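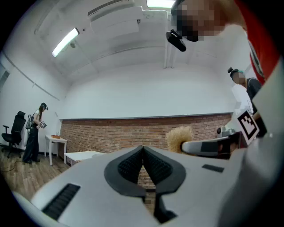
Discussions of automation in the workplace tend to begin with the number of jobs that will be lost and end with the number that will be created. Both figures are usually guesses. Between them lies a subject that receives far less attention: what happens to the working day of the people who remain, and who decides how that day is arranged.

Over the past year the member firms of our association have taken different approaches to the question. Clerkel, which assembles household brushes and small cleaning goods, employs 179 people across two sites. Its management announced in September that part of the sorting and bundling work would in time pass to machines, and that present staff would help to prepare for the change. Six employees were moved from the bundling line to a preparation group. They now spend their shifts using hand-held grippers to perform the same picking and placing they once did with their fingers.

The change is larger than it sounds. A person who bundles fiber by hand learns, over years, how hard to pinch it and when to let go. Little of this has ever been written down. Asked to do the work again with two jaws and a handle, experienced employees must slow down and think about each movement. Several told us that the first weeks were humbling. Others said that it was the first time in their careers that a supervisor had asked them how the job was done.

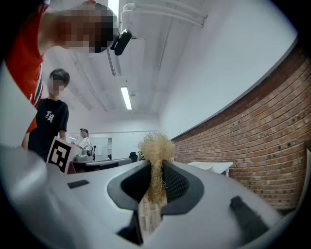

A tuft of dried fiber held between the jaws of a hand-held gripper.

Dumisani Maluleke, who represents the bundling staff, has put the difficulty plainly. The skill being recorded belongs in some sense to the people who hold it, yet their contracts were written for output, and pay on the line was tied to a target of 300 bundles per shift. A worker in the preparation group meets no such target. Under the old terms, that worker would have taken home less for doing something the company values more. Clerkel corrected this after discussion, and the corrected rate now applies to the whole group. It should have been settled before the first person was moved.

Vovico has gone about matters in a different order. Its agreement, drafted with the help of Tshepo Mokgethi, grants each employee 10 paid hours of training before any change of duties and a right of return to the former post. The cost is modest. We regard it as the better model, although it has yet to be tested in a year of falling orders.

We do not hold that such work should be refused. Bundling is hard on the wrists, and few of those who do it wish it on their children. But a firm that depends on its employees to teach a machine has entered into a new relationship with them, and the terms of that relationship should be set out in writing. At a minimum they should cover pay during preparation, the use to which recordings may be put, and the position of each contributor once the machines are in service. Clerkel has so far answered the first of these. The other two are on the agenda for its next meeting with staff, and we will ask the remaining member firms to take them up as well.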